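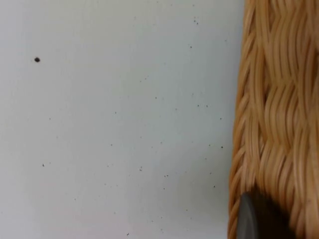 February, 9:40 in the morning

Baskets and the table top. I write this down now, before I start wiping, so that we have it in order for the next time.

The table near the window is again full of small dark specks. I wiped it yesterday evening before I went home, with the blue cloth and plain water, and I was satisfied with it. Now there are specks over a large part of the surface, more of them toward the wicker basket, and one big round dot far away from it, alone. The surface is pale and matte, so every small thing shows. On the old brown table we would never see this, and I think for years we did not see it.

My first idea is the wicker. It is dry in this room in the winter. The meter on the shelf shows 39 percent humidity in the mornings, and lower after the heating has worked for some hours. Dry wicker gets brittle and the small ends break when the basket is pushed or lifted. But broken wicker should be tan like the basket, and these specks are dark. So either they are dirt that was sitting in the weave from before, or they are something else, for example from the window frame, or from the soles of shoes when somebody stands on a stool and reaches over the table. I do not want to decide too early.

About the big dot I have no good idea. It is much darker than the others and its outline is a little soft. It could be a drop of something that dried, or a mark in the surface itself. I will try it with the fingernail first, and only then with a wet cloth, so I know if it is a thing or a stain.

10:15

Fingernail: the big dot does not move. It is not a crumb. With the wet cloth it became paler but it did not go away. I left it with a drop of the dish soap on it and put a paper cup over, so that no one wipes there by habit. Please leave the cup.

The small specks come away easily. I collected a part of them with the edge of a white card and not with the cloth, because in the cloth they are lost. On the card, under the magnifying glass, I see two kinds. One kind is flat, almost black, and breaks when I press it. The other kind is more like a short hair or fiber, dark brown. The flat kind is the larger part. I put both in a small bag and wrote 3316 on it, this is the next free number in the sample drawer.

10:50

Test with the basket. I put a sheet of white paper, the big size, on the other table and lifted the basket onto it with both hands, slowly. Then I knocked on each side with the flat hand, eight times in all, and turned the basket upside down over the paper. Result: many specks, more than I expected. Again the flat dark ones, and together with them some pale dust and short tan pieces which are surely wicker. So the basket gives the dark flat specks also. This does not prove that all of those on the table come from it, but for me it is enough to start with the basket.

Where do the dark ones sit inside? I looked with the flashlight. In the sides there is not much. In the corner between the side and the bottom, where the weave goes around, there is a dark line of packed dirt, almost like soil. I remember now that before it came to us this basket was used at Ornstead for the bulbs. That would explain it very well. It was never washed here, we only shook it out at the door.

11:30

Cleaning of the basket, what I did:

Brush first, dry. The stiff nail brush is too hard, it pulled up two thin ends on the outside, so I stopped. The old paint brush with the short hair is good. Go along the weave and not across it.

Then the vacuum cleaner with the narrow nozzle, lowest power. I held a piece of an old stocking over the nozzle with a rubber band, so the loose ends are not pulled in. This worked well and I recommend it.

Then the corner at the bottom. Dry brushing takes only the top layer from there. I used a wooden toothpick to loosen it and then again the vacuum. It is slow work. I did one long side and one short side before lunch and the rest after.

Then a damp cloth, 500 ml of lukewarm water with a small spoon of Roltero in it. Cloth well squeezed out. The water was gray after the first side and brown after the bottom corner. I changed it once. After that a second cloth with clean water only.

I did not put the basket under the tap. I know that some colleagues do this and say that wicker likes water. Maybe so, but the last basket that was soaked here took very long to dry in the bottom and it smelled until the spring.

14:20

The basket stands now on two wood strips by the door, upside down, so the air can go through from under. Not on the radiator, please. It needs the whole afternoon and the night.

The table: wiped with the white card first, all specks into the bin, then the cloth. I looked at it against the light from the window, with my head low, and it is clean except for the big dot. With the soap the dot became smaller, but there is still a gray shadow of it. I tried a little Vultero on a cotton stick. It took away some more, but the matte surface around became slightly shiny, and this I do not like. A shiny place is also a mark, and it stays. I stopped there. If somebody knows what is good for this kind of surface, write it under here. Until then no Vultero on this table, also not diluted.

I took the cup away, it is not needed now.

15:05

Some thoughts for the arrangement. The basket always stands at the same edge, and when we pull it nearer to take something out, it slides on the surface. Each time the bottom rubs a little. I think this is where the dirt falls, and it would fit with the specks being more frequent on that side. If we lift the basket it should be better, but we all know that we will not lift it each time. A simple solution is a piece of felt or a thin mat under it, a bit larger than the bottom. Then the specks stay on the mat and the mat can be shaken out at the door. There is a gray felt left over from the Kioko shelves, in the flat box under the stairs. I will measure it tomorrow. I would prefer a light color, so that we continue to see the dirt, but gray is what we have.

A cotton lining would also be possible. It keeps in what falls through the weave from inside, but it does nothing for the corner on the outside. I would wait with this until we see how it goes with the mat.

For the comparison, the table should stay as it is tonight. I left it completely free and clean and the basket is by the door. If in the morning there are dark specks on it again, they did not come from the basket, and then I must look at the window frame. The seal in the upper corner is old and crumbles when I touch it, and it is also black, so I do not exclude it.

Next morning, 8:30

Table with the head low against the light: three very small specks, all near the window side. On the card they are soft and a bit like rubber, they do not break when pressed. So this is a third kind, and I am fairly sure it is the seal. None of the flat ones.

The basket is dry outside. In the bottom corner it is still cool to the hand, so I leave it by the door until the afternoon. Knocked it once over white paper: two short tan pieces, nothing dark.

To do: cut the felt, buy a new seal for the window (measure the groove first, the last one was too thick), and do the two small baskets from the upper shelf in the same way. They came from Ornstead too.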